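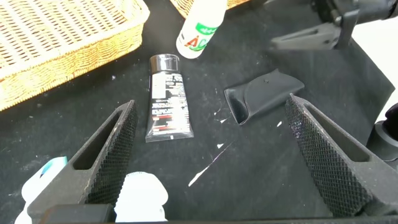 Pads first, always. If the Clidik starts dropping stuff, don't touch the force setting till you've cleaned the pads. Nine times out of ten it's fuzz. The diamond pattern holds onto everything, same as a file does, and a black fabric mat sheds lint all day long. Look at the right pad, dust and white flecks sitting right in the pattern, and then you ask that pad to pick up a squeeze tube with a glossy screw cap. Brush it. Dry brush, old toothbrush is fine, go along both diagonals. Then a wipe with alcohol on a lint free cloth. NOT paper towel, paper towel leaves more than it takes off.

## Pads, longer version

- Brush before wipe. Wipe first and you've made paste.
- Greasy pads (hand cream, cooking oil, whatever the last tube leaked): dish soap on a damp cloth, then plain water, then alcohol. Let dry with fingers open.
- Dried paint in the knurl: wooden toothpick. Brass brush if it's really stuck, light hand.
- No sandpaper on the pads. Ever. I flattened a set with 400 grit thinking I was freshening them up. Smooth as a spoon after.
- Swap both pads together, even if only one is bad. Mixed pads twist the part.
- Replacement set is bag 1274 in the Oleo drawer. Write on the lid when you take one so Margit Kelemen can reorder.

## The slots in the fingers

Everybody forgets these. Stuff packs in the corners and you don't notice till it falls out on the work. Cotton swab, or a pipe cleaner folded over. Check for hairline cracks at the narrow parts while your in there, flashlight from the far side helps. A crack = new finger. Don't glue it. Piroska Kun glued one in November and it let go halfway through a lift, and we found the tip under the fridge.

If a new finger has a rough edge where it was trimmed, THAT is where the sandpaper goes. 400 to knock it down, 1000 to finish, wet, off the arm. Rinse and dry before bolting on.

## Putting fingers back

1. Power off at the arm, wait for the light to go out.
2. Seat the left finger, screws in by hand. Same on the right.
3. Push the jaws closed by hand, slowly. Pads should meet flat along the whole length. Hold a strip of copier paper between them and tug, should drag evenly top to bottom.
4. Snug the screws, a bit on one side, a bit on the other. Short end of the hex key, thats all the torque it wants.
5. Paper again.
6. Power on, run home, open wide, close. Listen. Clicking means a screw head is rubbing.

Skip step 5 and you'll be doing all of it over.

## Grip setting for bathroom and kitchen stuff

Write your settings down somewhere that isn't your phone. Ours are taped inside the cabinet door.

- Squeeze tubes: start low, come up a notch at a time, cap screwed tight first. Grab the middle of the body. Full tubes are easier than half used ones, half used ones fold.
- Spray bottles on their side: lock the nozzle to OFF. Grab near the heavy end.
- Bottles with a shoulder: stay below the shoulder or it'll squirt out upward like soap.
- Baskets: rim only, straight down. Wicker snags in the knurl, so open all the way before backing off.
- Anything rubbery: lower than you think.

The Uveck controller goes up to 64 on force. We've never needed the top half for household things, and it'll crush a toothpaste tube long before that (ask me how I know, mint everywhere).

## The mat

Lint roller at the start of every session. Then again after lunch if it's a wool sweater day. Vacuum with the brush head once a week, fingers parked well up out of the way.

Dry paint on black fabric mostly doesn't come out. Scrape what's standing up with a plastic card, vacuum the crumbs, live with the stain. Crumbs are the problem, they end up on the pads. I tried rubbing one spot with acetone, got a bigger spot. Don't.

Mat creeping? Carpet tape at the corners. Pull it and replace it when the edge starts curling.

## Wrist camera

- Blower first, then microfiber. Never your shirt.
- Image hazy after cleaning = alcohol smear. Dry cloth, small circles.
- Check that both fingertips show in the view after any finger swap. If one sits lower than before, it's seated wrong, go back to step 2.
- Cable: loose loop at the wrist, velcro strap, no zip ties. Turn the wrist all the way each direction by hand and watch that nothing pulls.

## Squeaks

Jaw rails only. One tiny drop of the Levchenko light oil on a swab, wipe the swab on a rag, THEN touch the rail. Run open and close a few times, wipe off what comes out. Oil near the pads and you're back at the top of this page. No WD type sprays anywhere near it, the mist goes on the lens.

## Still dropping things?

Check in this order:

- pads clean
- pads flat (paper)
- finger screws
- item itself is oily or dusty, wipe the item
- force, up one notch
- jaw zero, redo from the Uveck menu with nothing between the fingers

If it drops the same thing after all that, leave a note on the cabinet door with what it was and what setting. Spare hex keys are in the Oleo drawer too, left side, please put them back.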